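Home | Guides | Sim | Grippers | Fault log | Forum

Fixing a gripper that closes early (Fletmont sim setups)

Quick writeup, three of us hit this on the same afternoon in December and I'm tired of retyping it in chat. Arm comes down, fingers start closing before they get to the target depth, object gets pinched at the top or shoved off whatever it's sitting on. Log says grasp OK. It was not OK.

Applies to the Ondix planner with the Semaan gripper profile. Other profiles, no idea.

Before you start

Save the failed run. Don't reset the scene, you want the same object poses or you'll be chasing noise. Turn off auto retry too. Auto retry hid this from us for ages.

Step 1. Look from the wrist

Stop the run just before the close command and pull up the wrist view. You're checking two things. Is the target between the fingertips, and is there something under it that the planner thinks is part of it.

Stacked stuff is the worst. Ours had a navy ball sitting in a pink stepped octagon thing, and that on top of a big white box. Three objects, and the planner had merged the lot into one blob with one height.
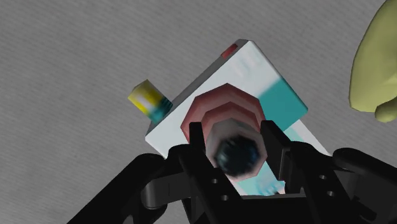
Step 2. Check the merge distance

Open the scene config, find merge_dist. Semaan profile ships with 100. Way too big for small parts. Drop it to 4, reload, look at the object list again. Each thing should have its own line now. If two are still stuck together go to 3, but not lower, you start getting one object split in half.

Step 3. Check the close trigger

This is the one that got us. close_on_contact was true, so any touch at all fires the close, including a finger brushing a neighbor on the way down. Set it to false. Then set close_delay to 490 so teh fingers wait for the arm to settle.

Reload the whole profile after. Not just the scene. The scene reload keeps the old trigger and you'll think nothing changed.

Step 4. Rerun from the side

Wrist view is no good for height, so use the side camera for this part. Start with something small and low. Watch the gap under the fingers, pause once they're closed, and compare the object pose to the one you saved. Small round pink piece over the little turquoise box is a decent test, not much room for error. Leave the clutter on the table, an empty table passes everything.
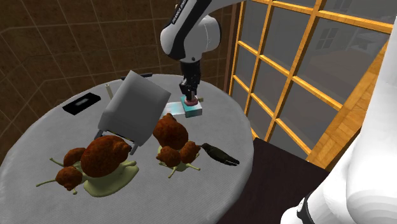 Nataša Bošković wrote in to say step 3 didn't do it for her on the Nurkgate build, the delay got ignored until she deleted the cached profile by hand. She also wants it said louder that "grasp OK" only means the fingers stopped moving, it doesn't mean there's anything in them.

So, add that. Delete the cache, then reload, then rerun.

Still failing?

Put merge_dist back to default and change one thing at a time. Post the log and both views in the forum thread, Orestis Giannakopoulos is keeping a list of wich profiles are affected. And don't copy these numbers onto a real arm without a slow run first, hand on the stop.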